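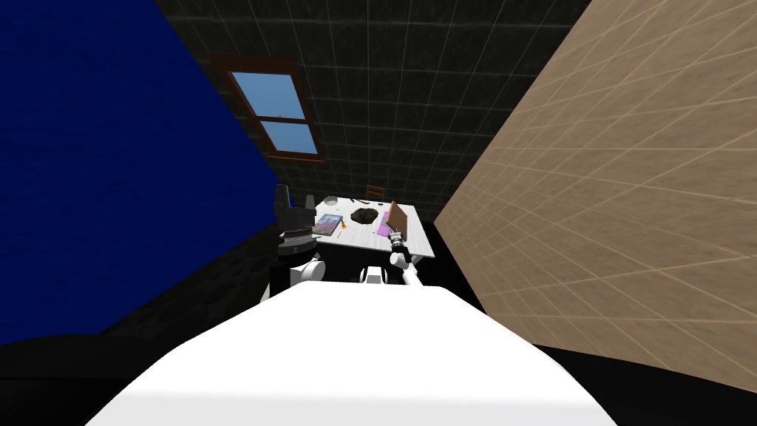 Robot with both arms reaching toward a table (rendered)

Compression socks sliding down, wrong size or bad pair?

Posted in Footwear & Hosiery

Bought two pairs of the Skuvora knee highs in June for work. I'm on my feet all shift, concrete floor. First week great. Now the left one rolls down to mid calf by 10 am and I'm yanking it up every time I go to the stockroom. Right one stays put, mostly. Calf is 42 cm at the widest, which on their chart is right on the line between M and L. I got the L. Washed warm, dryer on low, same as everything else. Do I size down or is this brand just junk? Dont really want to spend on another pair and have the same thing happen. Also they leave a red ring under the knee by night, so I'm scared M will be worse.
- drulenfan86

Palesa Msimang
Size down. But measure again first, in the morning before you've been standing, both legs. Most people have one calf bigger then the other and by evening they're both puffy, so an evening number will put you in the wrong size. I was between sizes too, went with M and they stay up fine.
Couple other things. Stop using the dryer. Even low heat wears out the stretchy top band. Cold wash, inside out, hang over the shower rod. No fabric softener either. And don't fold the cuff over when it slips, that doubles the squeeze in one spot and might be your red ring right there. Pull the extra fabric back down toward the ankle and smooth it out with your palm. Lotion on the legs will make them slide too, put it on at night.
If the ring is sore or still there next morning, or your foot tingles, quit wearing them and ask your doctor or a pharmacist. Some of us need the measured kind.

solemate_217
junk brand imo. get Le Roux, had mine 2 yrs

kettle_and_toast
Agree on the dryer. Disagree a little on sizing down, if the ankle fits snug now then an M could be too tight down there. Check the ankle number on the chart too, people skip it. Some brands do a wide calf version with the smaller ankle, Eltutus has one, comes in black and a sort of oatmeal. Or try a pair with the silicone dots inside the band. They itch me but they do not move.
Also is it always the same sock on the left? Swap them tomorow. If the slipping goes to the right leg then it's the sock, and I'd email the store about a refund.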